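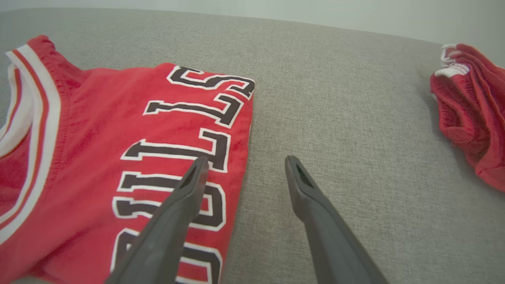 About Tevwood Alterations and Sewing School

By Ilse Heitmann
June

Tevwood is a sewing school and repair shop in Neltstead. We teach evening and daytime classes in mending, alterations and basic garment making, and we take in repair work from the public. The school and the shop share one building on Frerichs Street, with the shop counter at the front and the classroom behind it.

Halima Masanja started the business as a one-person alterations counter. She had worked in a uniform factory and then for a dry cleaner, and most of her early jobs were hems, zippers and school clothes. Customers kept asking her to show them how to do the simpler repairs themselves, so she began teaching on the cutting table after closing time. The first group had two students. One of them, Pascal Nolte, now runs the repair side of the shop.

What we teach

The beginner course covers hand stitches, buttons, straight seams and hems. Students bring something of their own to fix by the third class. We start on woven cotton and move to knits later, when people are comfortable with the machine. Knits need a ballpoint needle and a stitch that stretches with the cloth, and they are where most home repairs go wrong.

Classes are kept to 16 people, one to a machine. Santeri Tuominen teaches the beginner course and the knits course. Ida Vogler teaches pattern drafting and the tailoring course, which runs in the colder half of the year and usually fills early. There is a waiting list at the counter.

We also run a short course on team and sports clothing - replacing elastic, closing split side seams, and sewing on numbers and name strips. It was set up for parents, but plenty of adult league players take it too. Please wash anything you bring.

Repairs

The shop takes in about 100 pieces in an ordinary month. Pants hems and zippers make up most of it, followed by coats and knitwear. Pascal looks at each item with the customer at the counter and writes the price on the ticket before any work begins. We do not repair leather, tents or wedding dresses with beading. For those we can point you to Ravari, across the river, who have the right machines.

If a repair would cost more than the garment is worth, we will say so. Some people want it done anyway, and that is fine with us. 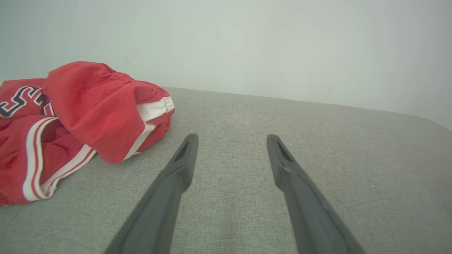

Do I need my own sewing machine to take a class?
Machines are provided for every class and are included in the fee. If you have one at home and would like to learn on it, bring it along with the manual and the power cord, and the teacher will help you set it up.

Fees and materials

Thread, needles and practice fabric are included in the beginner course. For the drafting and tailoring courses you buy your own cloth, and Ida sends out a list before the first class. Fees can be paid in two parts - half when you sign up and half at the midpoint.

The counter opens at 9 a.m. and closes at 5 p.m. Evening classes use the side door.

Last updated: June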